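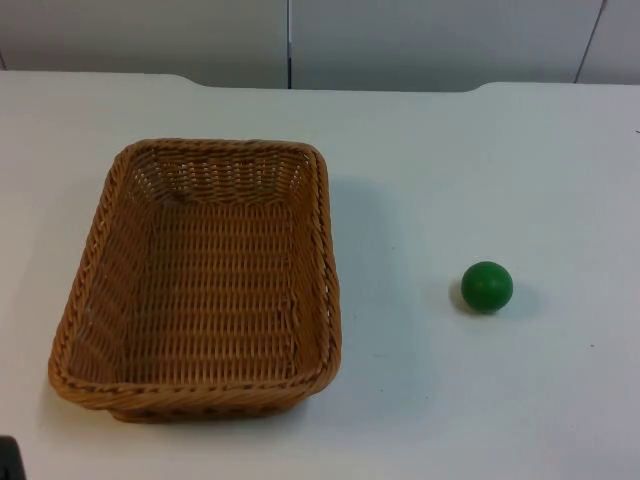
Crédit photo : Stoketti

Dernière mise à jour : 14 octobre 2019

4.2 Ce que les abonnés font du catalogue (et ce qu'ils en disent)

J'arrive à la partie de l'étude que j'ai préféré écrire, et de loin ! Dans la section précédente, j'ai comparé les grilles tarifaires de Dukus et de Rees, deux services de vidéo par abonnement qui se disputent à peu près le même public. Les prix se ressemblent tellement que je ne voyais pas comment ils pourraient expliquer à eux seuls les départs. J'ai donc repris les 3,000 questionnaires recueillis à Stondport en juin, et je les ai relus en me posant une question toute bête : qu'est-ce que les gens regardaient juste avant de résilier ?

Premier constat, et il m'a surprise : chez Dukus, les abonnés qui partent sont souvent de gros consommateurs. Ils s'inscrivent pour une série, l'avalent en quelques soirées, traînent encore un peu dans le catalogue (un film par-ci, un documentaire par-là) et s'en vont. Sur les 14 séries originales que le service avait mises en avant, 9 ont été publiées d'un seul bloc, et c'est autour de celles-là que les résiliations se concentrent. Chez Rees, où l'on en est resté à l'épisode hebdomadaire, la courbe est beaucoup plus plate - presque ennuyeuse à regarder, je l'avoue.

Je me méfie quand même de mon propre enthousiasme. Les répondants racontent leurs habitudes de mémoire, et la mémoire arrange les choses. Plusieurs m'ont cité comme « la dernière série vue » un titre sorti bien après leur départ ! J'ai gardé ces réponses dans le corpus, avec un code à part, et les calculs ont été faits avec et sans elles. L'écart entre les deux services se resserre un peu quand on les retire, mais il ne disparaît pas.

Reste la question des comptes partagés, qui m'a donné bien du fil à retordre. Une personne qui utilise l'abonnement de sa sœur est-elle abonnée ? Pour le service, non. Pour elle, oui, sans hésitation. J'ai fini par compter les foyers, ce qui m'a obligée à reprendre 11 tableaux déjà terminés (un mauvais souvenir).
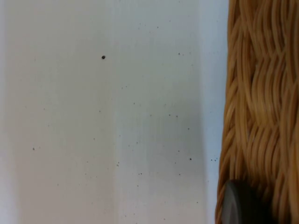 Figure 3

Faut-il en conclure que la diffusion hebdomadaire retient mieux les abonnés ?
Mes données vont dans ce sens pour les séries, mais elles ne permettent pas de séparer l'effet du rythme de celui du catalogue, très différent d'un service à l'autre.

Pour aller plus loin, il faudrait un service qui pratique les deux formules en même temps, avec des titres comparables. J'ai cherché, je n'en ai pas trouvé sur mon terrain. Ce que je peux dire, c'est que les anciens abonnés de Dukus parlent volontiers de revenir « pour la prochaine saison », alors que ceux de Rees parlent plutôt d'un départ définitif. Les premiers partent donc plus vite et ferment la porte moins fort - je reprends ce point à la section 4.3, à partir des réponses libres.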